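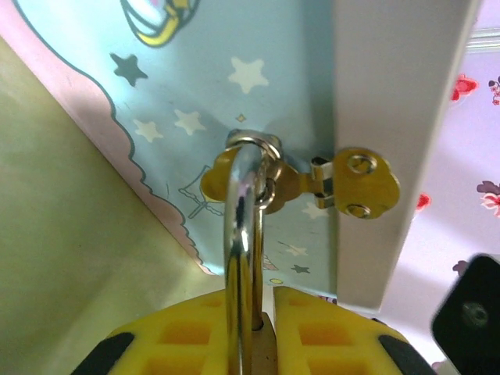 Stories > Short fiction > Under 1,000 words

Latest Archive Submit About

The Box from Morkby

Solange had been told the key would be in the kitchen drawer, and it was not in the kitchen drawer. She looked in the other drawers, then in the jar with the rubber bands, then rang her aunt.

"Ourania had it last," said her aunt.

Ourania Lazaridis lived on the ground floor and had done the shopping for Solange's grandfather since the December before last. She came up in her slippers with a carrier bag of keys.

"He gave me all of these," she said. "I don't know what half of them open. That one's the bins."

The box stood on the bed in the small room. It was light blue with stars on it and a pink border, the sort of thing you would buy for a child, and it had a padlock. Solange remembered it from when she was six or seven. It had lived on top of the wardrobe then, and she had not been allowed to have it down. She had thought it was a present that he was saving for her. After a few birthdays she stopped thinking that.

They tried the small keys first. Most would not go in. One went in and would not come out, and Ourania had to fetch some cooking oil on a teaspoon.

"You could take the screws out," said Ourania.

"I don't want to break it."

"It isn't breaking it. You put them back after."

Solange said she would rather keep looking. Ourania sat down on the end of the bed and looked at the stars.

"He bought it in Morkby," she said. "From a man called Murray Carrier, who was closing his shop. Your grandad went in for a mop head. He told me that more than once."

"Did he say what was in it?"

"No. He said it was a good lock."

At four the woman from the letting office arrived to read the meter. Her name was Malsha Saha and she was in a hurry. She asked whether the flat would be empty by the end of the week and Solange said yes, except for the wardrobe, which they couldn't get down the stairs. Malsha wrote that down. Then she saw the keys spread over the blanket.

"There's one on the hook by the meter," she said. "Is that any use?"

It was on a loop of green string. Solange had walked past it all day. It turned without any trouble.

Inside were rent books, two pairs of spectacles and a tobacco tin. The tin had 600 in it, in old notes, rolled up in an elastic band that fell apart when she touched it. Under the tin was a drawing she had done of a horse, or possibly a dog, with her name along the bottom and the S the wrong way round.

"Will the bank take those?" said Ourania, meaning the notes.

"I think so. You might have to fill in a form."

Malsha had gone back to the hall to look at the meter again, having forgotten the number. They heard her say it aloud as she wrote it. Eight six five.

Solange put the tin in her coat and the drawing back in the box. She closed the lid and did up the padlock, and hung the key round her neck so that it would not go in with the others. Ourania asked if she wanted the bag of keys. She said she had better take them, and they went to see what was left in the fridge.

Filed under: family, flats, very short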